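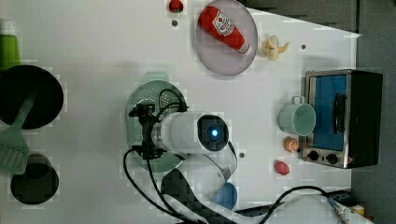 # The great toy kitchen sort-out

Thu 23 August

I have been putting off the toy kitchen since February. Every time I walked past it I thought, right, this weekend, and every weekend there was something more pressing, like lying down. But school starts again soon and the whole lot had spread into three rooms, so this week I finally tipped everything out and made some decisions.

If you have small children in your life you will know how this happens. You buy one modest set. Then a grandparent buys a bigger one, then there is a birthday, then somebody down the road is having a clear-out and would you like a carrier bag of plastic vegetables? Of course you would! And before long you are treading on a fried egg in the dark on your way to the loo.

I did the main sort on the big white table, which is the only surface I own that shows up every crumb and every missing pea. It has a few little screw holes in the top, and I can report that they are exactly the right size to collect bits of dried playdough. A cocktail stick gets it out.

## What I kept

I started with the things that get played with every single day, and I was surprised how few there were. The mint green colander was first on the keep pile without any argument. It has been a hat, a drum, a boat, a bed for a rabbit and, on one or two occasions, a colander. If the house flooded I think it would be the first thing rescued, ahead of me.

The mint green mug stays with it, because the two go together and I am weak about things that match. I had a whole plan at one point to keep only the mint green pieces and pass on everything else, so that the shelf would look like one of those lovely calm playrooms you see online. That plan lasted until I showed it to the children.

The little toaster oven was also a definite yes. It's a proper satisfying thing, silver round the outside with a blue window and a black handle down the door, and two black knobs at the bottom. I'd put it near the top of any list of toy kitchen bits worth spending money on. Ours is a Dolan, bought second hand, and I've seen the same sort of thing going for silly prices since. Pretend food that goes inside something is worth ten times pretend food that just sits there. We have had entire afternoons of things being put in and taken out again, with me ordering toast from the sofa and sending it back for being underdone.

Then the ketchup. Oh, the ketchup! A red bottle with a white cap, nothing clever about it whatsoever, and it is the most fought-over object in the house. It goes on everything. I have been served ketchup on a strawberry, ketchup on a cup of tea and ketchup on a library book. I did wonder about quietly buying a second one to keep the peace, and then I remembered I was meant to be getting rid of things.

I also kept the grey see-through plate, which came out of a picnic set and isn't really a toy at all, but it's a good size for small hands and it doesn't shatter when flung.

## The food problem

Food was where it all got difficult. I counted it, which was a mistake. We had 200 pieces. Two hundred! I don't have that many pieces of real food in the house at any one time, unless you count frozen peas singly.

My method, if you can call it that, was to go through in handfuls and ask whether anyone had cooked, served or pretended to eat the thing in the past month. I set myself the target of getting it down to what would fit in one Wavel tub, the medium size with the clip-on lid, and I ended up with 51 bits. I'm very proud of that 51. I have told everyone.

The little red strawberry made it through easily. So did an orange fruit slice, which one child says is an orange and the other says is a biscuit, and I have stopped getting involved. There's also a small cream-coloured lump which might be garlic or might be popcorn. I bought it myself and I still couldn't tell you. In our house it has been both within the same meal, and I rather like that about it, so in the tub it went.

Things that did not make it through:

- anything that had been chewed past the point of recognition
- half a pizza where the other half has been gone for well over a year
- the squeaky sausage (I will not be taking questions)
- all the flat cardboard boxes of pretend cereal, which had gone soft and sad
- a bag of tiny shopping coins, because the hoover had been eating them anyway

The cardboard went in the recycling, the chewed things went in the bin, and everything decent got a wash and went in a bag for the playgroup's toy stall. I walked it round the same afternoon. If I leave a bag in the hall for longer than a day, somebody unpacks it and falls in love with the contents all over again.

## Washing the lot

I get asked about this one quite a bit, so, for what it's worth, I do ours in the sink with warm water and ordinary washing-up liquid, an old toothbrush for the holes in the colander, and then everything laid out on a towel overnight. I used to put the hard plastic bits through the dishwasher in a net bag, until a banana came out shaped like a question mark.

Anything hollow I squeeze out really well. Bath toys taught me that lesson and I don't want to go into it. And nothing with a battery compartment goes anywhere near the water, it just gets a wipe with a damp cloth and a stern look.

The toaster oven had a surprising amount of fluff in it, plus a sticker, a hair bobble and one actual raisin. I took the raisin out with tweezers. We shall not speak of its age.

## Where it all lives now

I'd like to say I built something marvellous but I bought a shelf. It's the low Nadora one, two levels, and it fits under the window with just enough space at the side for the tub. Cookware on the top, the oven at one end so the door can open without hitting anything, plate and mug next to it. Food tub underneath, lid off in the daytime and on at night.

I looked at the fancy storage as well. There's an Okow unit with little labelled drawers that I gazed at for far longer than is healthy, and then I pictured myself putting a pretend mushroom into the mushroom drawer every evening for the next five years and closed the tab. One tub – everything gets thrown in, and it takes two minutes. I have timed it.

The rule (there had to be a rule) is that the kitchen things stay in the kitchen corner unless there is a picnic. I should have defined picnic more carefully. So far there has been a picnic on the stairs, a picnic in the airing cupboard and a picnic in the back of the car which meant I drove to the supermarket with a colander on the parcel shelf.

Still, it has been four days and it's mostly holding. The children have played with it more this week than they had all summer, and I think it's simply that they can see what's there. With the old heap they'd dig for a bit, find the ketchup, fall out about the ketchup and wander off. Now I get a full menu read out to me before I've had my coffee. Yesterday I was charged 718 pounds for a mug of nothing and a slice of orange, and when I said that seemed steep I was told it was because of the ketchup.

Next up is the dressing-up box, which I opened on Monday, looked into, and shut again. If anyone has a good way of keeping wings from getting tangled up with other wings, please put it in the comments, I'm all ears. I've also still got the lid of a toy teapot with no teapot to go with it. It's on the windowsill for now.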